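Als die Supermarktkette Kornov im Januar ankündigte, 207 Stellen aus der Zentrale in die Filialen zu verlagern, war in der Mitteilung von »Kundennähe« die Rede. Die Frau, die mir am Telefon davon erzählt, lacht bei dem Wort kurz auf. Sie hat lange im Einkauf des Unternehmens gearbeitet und will ihren Namen nicht lesen.

»Kundennähe hieß bei uns früher, dass jemand die Reklamationen liest«, sagt sie. »Jetzt heißt es, dass die Disponentin Joghurt einräumt.« Ob das so schlimm sei, frage ich, im Handel schade Praxis doch keinem. Sie überlegt. »Zwei Wochen im Jahr, gern. Aber wer bestellt in der Zwischenzeit den Joghurt?«

Die Antwort der Geschäftsleitung lautet Flumano, eine Software, die Bestellmengen vorhersagen soll. Getestet wurde sie in drei Filialen, eine davon in Kostthorpe. Dort seien die Abschriften gesunken, heißt es. Zahlen dazu habe sie nie gesehen, sagt meine Gesprächspartnerin — und sie habe mehrfach danach gefragt.
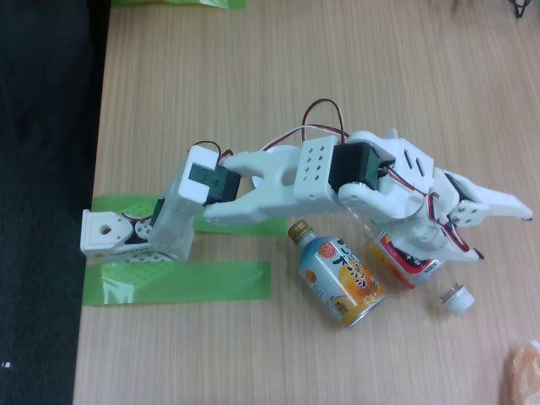
*Weißer Roboterarm mit Zweifingergreifer auf einer Tischplatte.*

»In Kostthorpe hat der Marktleiter jeden Abend von Hand nachkorrigiert. Das stand in keinem Bericht.« Belegen kann sie das nicht, und ich konnte es nicht überprüfen. Kornov beantwortete meine Fragen mit dem Hinweis, man äußere sich nicht zu internen Abläufen.

Dass die Zentrale zu groß geworden war, bestreitet sie nicht. Allein für die Eigenmarken habe es einige 80 Leute gegeben, dazu Abstimmungsrunden, die sich gegenseitig einluden. »Da hätte man kürzen können. Man hätte nur vorher fragen müssen, wer was macht.« Das habe stattdessen die Beratung Ngcobo übernommen, in Gesprächen von je zwanzig Minuten.

Wie viele der Versetzten noch da sind, frage ich zum Schluss. Aus ihrer Abteilung kenne sie niemanden, der in der Filiale geblieben sei. Sie selbst hat das Angebot abgelehnt und ist nun bei einem Großhändler. Dort wird im Herbst ebenfalls eine neue Bestellsoftware eingeführt.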